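Workshop notebook -- the big room, May
Entered by Kerttu Kuusisto, mid-morning, with tea

I promised Saimi I would write up the room properly this time, because the last entry on the furniture was two lines long and one of those was about biscuits. So, a proper go at it. We are still calling the whole sort-out Sorkari, which was her name for it and has stuck, and the idea is the same as ever: get the household things into groups so that whoever comes in can find a chair, a plate or a cloth without walking the length of the building.
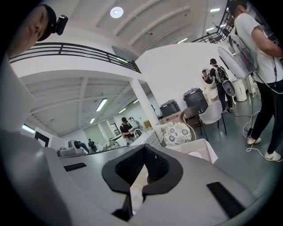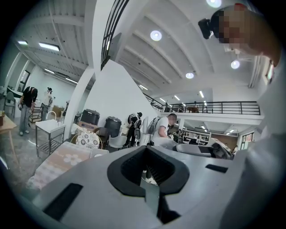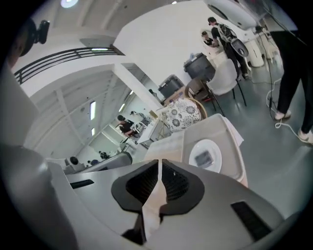 The big room during the sort-out, ceiling lights on and the black mezzanine railing in all three.

Chairs first, as they are what I trip over. We have a rattan one with a white cushion (dark floral medallions, rather handsome), a white one with thin black legs, a dark brown one, and a black-and-gray one which spends its days near the white shelving under the mezzanine. I am very fond of the rattan and would like it to stay near the table, where people can sit down and go through the small white things in comfort. Saimi says it takes up the space of two ordinary chairs, and she is right, but I have sat in it for a whole afternoon and she hasn't.

Bins and boxes next. The dark bins have ended up sharing their corner with the cardboard, and I'd like to keep it that way for now, as it is handy to have the empties and the rubbish in one spot at the end of the day. The white storage box with the lid is another matter. Things get put down on top of it -- a plate, a cloth, whatever is in somebody's hand -- and then it can't be opened without clearing it first. I've written "lids are not shelves" on the board. We'll see!

The sink counter under the mezzanine is the busiest place we have, and I don't think the layout is quite right yet. Whoever is washing up has company on both sides by the middle of the morning, and the drying has nowhere to go. I did wonder about moving the metal shelving cart across so plates could go straight on to it, but it is useful where it is, by the little white sink stand, and the wheels on it complain terribly. Measured the gap anyway: 60 cm, if you breathe in. Leave it with me.

Cables. There is a white one that wanders over the floor in a great tangle and I have stepped round it so often that I've stopped seeing it, and I suppose that's how people go over. Saimi has ordered 8 metres of floor cover from Bukhari and it should do that stretch with a bit left for the fan end.

Soft things: the flowery mat in pink and white is to stay on the table, please, and the round floral cushion needs a home of its own. It keeps being left out in the middle of the room. I've started a list for the textiles in the Clikus folder, second tab, and so far it has the mat, the cushion, the gray cloth from the work table and a note about tea towels that I can't read any more.

Still to do after lunch:
- labels for the white shelving (Saimi has the good pen)
- ask Famance whether they'll take back the spare lids
- try the rattan chair on the other side of the table, just to be fair
- some 400 paper tags to be cut and threaded, and I would welcome company for that one

Saimi added in pencil that the board now reads "lids are sometimes shelves". I have left it up.

Recent entries
Where the plates live now
Two ways of folding the big cloths
Shelving under the mezzanine, first attempt
Tea towels: a plea

Sorkari workshop notebook | Contact: Saimi Saarela or Kerttu Kuusisto | © the notebook keepers | Back to top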